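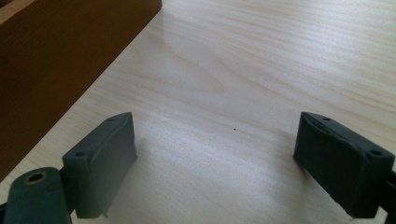
Depuis le temps que je vous parle de mon banc de collecte et de la pince à main que j'utilise pour enregistrer des démonstrations, il fallait bien que je raconte un jour une vraie panne. Eh bien la voilà, et elle m'a occupé deux semaines entières ! Le principe de la pince n'a pas changé : deux doigts, chacun avec son patin gris foncé tirant un peu sur le vert, une caméra qui regarde entre les deux, et un fichier qui note l'ouverture à chaque instant. Chaque patin a ses deux petits trous de vis sur le dessus, et au bout du bras gauche il y a ce trou rond cerclé d'un métal couleur laiton. Retenez-le, on va y revenir longuement. J'étais ravi, j'avais passé la barre des 1 000 démonstrations (prendre un petit objet sur la table, le poser ailleurs, recommencer), et je m'apprêtais à lancer l'entraînement sur Wosus, mon bras de bureau.

Premier essai de Wosus avec le nouveau modèle : il descend, il se place très bien, il ferme... et il s'arrête juste avant de toucher l'objet. Il remonte ensuite avec beaucoup d'assurance et va poser du vide à l'endroit prévu. Deuxième essai, pareil. Sur une série de 20 essais, j'ai eu 2 prises réussies, et encore, l'une des deux tenait du miracle.

J'ai d'abord accusé le modèle, bien sûr. C'est tellement tentant ! J'ai relancé un entraînement plus long, j'ai changé la taille des images, j'ai joué avec le retard entre l'image et la commande. Trois soirées là-dessus. Le bras s'arrêtait toujours à peu près au même endroit, avec un petit jour de chaque côté de l'objet. Une erreur aussi régulière, ça aurait dû me mettre la puce à l'oreille dès le premier soir.

Le quatrième soir, j'ai enfin fait ce par quoi il fallait commencer : rouvrir les enregistrements et regarder la courbe d'ouverture en même temps que la vidéo. Et là, surprise. Au début du jeu de données, quand les doigts se touchent sur la vidéo, la courbe descend à zéro, tout va bien. Après la démonstration 400, elle ne descend plus jusqu'en bas. Les doigts sont fermés à l'image, et le fichier prétend qu'il reste un peu d'espace. Pire, la valeur change selon que je tiens la pince penchée d'un côté ou de l'autre. Le modèle avait donc très bien appris ce que je lui avais montré : fermer, oui, mais pas complètement.

Restait à trouver pourquoi. J'ai pris la pince en main, bloqué la gâchette et poussé le patin gauche avec le pouce. Il bougeait ! Pas beaucoup, juste ce qu'il faut pour sentir un petit « toc ». Les vis du patin étaient serrées, j'ai vérifié. Le jeu venait de plus bas, du pivot du bras. J'ai démonté (en perdant une rondelle sous le meuble, retrouvée le lendemain avec une lampe), et le logement de l'axe s'était ovalisé. Le capteur, chez moi, lit la position côté gâchette et pas celle du doigt, si bien que tout le jeu mécanique passe sous son nez.

Ce que je trouve passionnant dans cette histoire, c'est qu'il n'y a eu aucun message d'erreur. Silau, mon petit logiciel d'enregistrement, surveille la fréquence d'images, la place sur le disque, la charge de la batterie... et il était au vert du début à la fin. Il ne surveillait pas la seule chose qui s'usait vraiment.

Pour la réparation, j'ai repercé le logement, mis une bague neuve et un axe ajusté, avec une goutte de frein-filet faible sur l'écrou. Attention, vraiment une goutte - la première fois j'en ai mis trop, c'est parti dans l'articulation et j'ai dû tout nettoyer. J'ai aussi remonté le bras droit à l'identique, tant que le tournevis était sorti.

Côté logiciel, j'ai ajouté une vérification toute bête au démarrage de Silau. Il me demande de fermer la pince à vide, puis de la fermer en la penchant à gauche, puis à droite. Si les trois valeurs s'écartent trop, il refuse d'enregistrer. C'est un peu pénible quand on est pressé, mais je refais aussi le test à la fin de chaque séance, et si ça ne colle plus, je mets la séance de côté.

Et les données déjà prises ? J'ai gardé les 400 premières, qui sont propres. Pour les autres, j'ai essayé de corriger la courbe à partir de la vidéo, en mesurant l'écart entre les patins à l'image. Ça marche bien quand les doigts sont vides, beaucoup moins quand un objet les cache. J'ai fini par les retirer. Ça fait mal, mais j'ai réentraîné sur le petit lot propre et Wosus attrape déjà bien mieux qu'avant ! Il rate encore les objets très plats, c'est un autre chantier.

Prochaine étape : mettre un deuxième capteur directement sur l'axe du doigt. J'ai un modèle magnétique qui devrait tenir dans le bras, à condition de décaler un peu le passage du câble. Si l'un de vous a déjà fait ça sur une pince du même genre, je veux bien des photos du montage en commentaire, surtout de la façon dont vous avez collé l'aimant.

Dernière mise à jour : novembre

À lire aussi
Wosus apprend à ranger les bouchons
Silau : enregistrer sans perdre d'images
Cemden, ma vieille alimentation de labo, reprend du service
Changer les patins d'une pince sans tout recalibrer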